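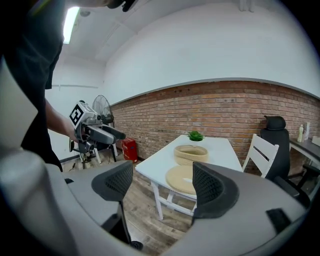
A hand-held gripper in use at the Fuston test room, seen from a second gripper. Photo: Fuston

News | Research | Robotics

Print this page | E-mail this page

Fuston shows that short checks during recording give better training data for robot arms

October 24, 2024 – The research company Fuston today publishes the results of a study on how people should record hand movements that robots later learn from. The study was made together with the engineering office Kuroda. It says that a recording method with a short check between the tasks gives more usable material than the usual method, in which all checking is done at the end.

In this field it is common to let people do household tasks with a hand-held gripper. A camera on the tool records what the fingers do, and a marker helps the computer to find the position of the tool in the room. The robot arm itself is not needed during the recording. This saves money, but it also has a weak point: the person who holds the gripper can move in ways that no robot arm can follow, and the mistake is often discovered weeks later.

The new method is called Pumimska. After each task the software reads the movement again and compares it with the reach and the speed of the robot arm. If a part of the movement is too fast, or if the marker was lost for too long, the operator gets a message and can repeat the task at once. The check takes six seconds.

For the study, Fuston recorded 404 tasks in furnished rooms. The tasks were simple ones, such as to lift a small object, to put it in a basket or to move it from one side of a table to the other. Half of the tasks were recorded with Pumimska and half without it. With the new method, 87 per cent of the recordings could be used for training without any correction by hand. Without it, the share was 50 per cent.

The company also looked at work with two grippers, one in each hand or held by two persons. Here the difference between the methods was smaller. One tool can easily hide the marker of the other one, and the software then reports an error also when the movement itself was good. Fuston writes openly in the report that this part of the method is not ready, and that operators found the many messages tiring.

"We wanted a method which a new operator can learn in one morning," the research group at Fuston writes in its report. "The check does not make anybody a better operator by itself. It tells the person early that something went wrong, while the objects are still on the table and the task is fresh in the memory."

Kuroda was responsible for the comparison on the robot arm. The same learning program was trained two times, once with each set of recordings, and all settings were kept equal. The arm trained with the Pumimska recordings finished more of its tasks, and it stopped less often in the middle of a movement. The study covers only one type of arm, and tests with other types are planned.

The rooms were kept as they normally look, with lamps, chairs and plants in their places. Fuston considers this important, as recordings from an empty laboratory often work badly in a home or an office.

The full report and the recording guide can be ordered from Fuston free of charge. The recordings themselves will be stored in the Potomura archive – first for universities, later also for companies. Applications for access are accepted from the end of October.

About Fuston
Fuston develops methods and software for robot learning and works with partners in research and industry.

Press contact: Fuston, Press Office

6 shares | 0 comments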